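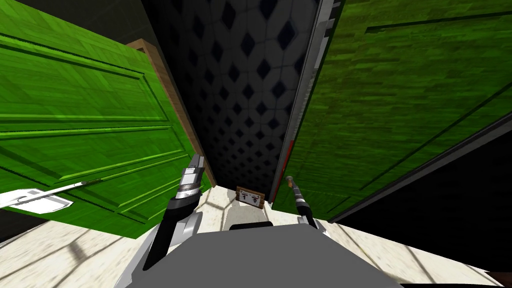

Todasen simulation, robot view: two green doors open, with both arms reaching in from below.

TODASEN RECALLS DOOR-OPENING SOFTWARE AFTER GRIP FAULT IS FOUND IN SIMULATION

2022-11-28 — Todasen today asked everyone who uses Fusten, its door and cabinet software for two-armed household robots, to stop running the March release on real machines and to move to the corrected version, which is available now at no charge. We know this is an unwelcome message to get at the start of a busy week, and we are sorry for the trouble it will cause to labs and workshops that have built their schedules on our work.

The fault concerns what a robot does once it believes it has let go of a door. In the March release, the gripper could report itself open while the controller was still holding a small closing force on the fingers. If the arm then began its retreat, it pulled the door along with it, and the second arm, which plans its own path on the assumption that the door is standing still, could swing into the moving edge. On a light cabinet door this might mean nothing worse than a scratch. On a full-sized door, with a person standing nearby, we are not willing to take that chance.

We found the problem in Jõgi, our simulated house, during a set of 3125 door trials run ahead of the winter update. In 1787 of those trials both arms were in use, and the false release showed up in 6 of them. That is a small number, and we did talk for a good long while about whether it called for a patch or a full withdrawal of the release. In the end we kept coming back to the same point — every one of those trials had been logged as a success, because the door did end up open. A fault that hides inside a good result is one we would like our customers to hear of right away, and from us.

We have received no reports of anyone being hurt or of damage to a home or workplace. 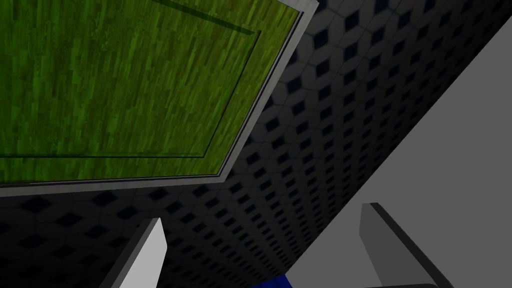

Gripper view from the same Todasen simulation, with a green panel and its gray border at upper left.

The corrected version makes three changes. The gripper must now show an open position and a finger force of zero before the arm is allowed to retreat. The second arm holds still until that check is complete. And if a door moves when no arm is meant to be touching it, both arms stop and stay stopped until an operator clears the fault by hand. Some users will notice that opening a pair of doors takes a little longer than it used to, and we hope they will bear with us on that.

Robots running the Erska wrist controller need a firmware update as well, and it has to go in before the new software. Please don't do it the other way around, as the arms will refuse to start.

Customers who cannot update this week should turn off two-arm mode in the Fusten settings page and keep people out of reach of the arms while doors are being worked. Single-arm opening may be used in simulation but should not be used on hardware until the update is in.

More than 200 of the trial logs, including all of those in which the fault appeared, are being shared with registered customers through the Todasen support page, along with the test scripts, so that teams can repeat the trials for themselves. If you come across anything in your own logs that looks similar, even if the door opened just fine, we would dearly like to see it.

About Todasen
Todasen makes control and testing software for robots that work in kitchens, hallways and other everyday rooms. Its products include Fusten and the Jõgi simulated house.

Press and customer inquiries: please use the contact form on the Todasen support page.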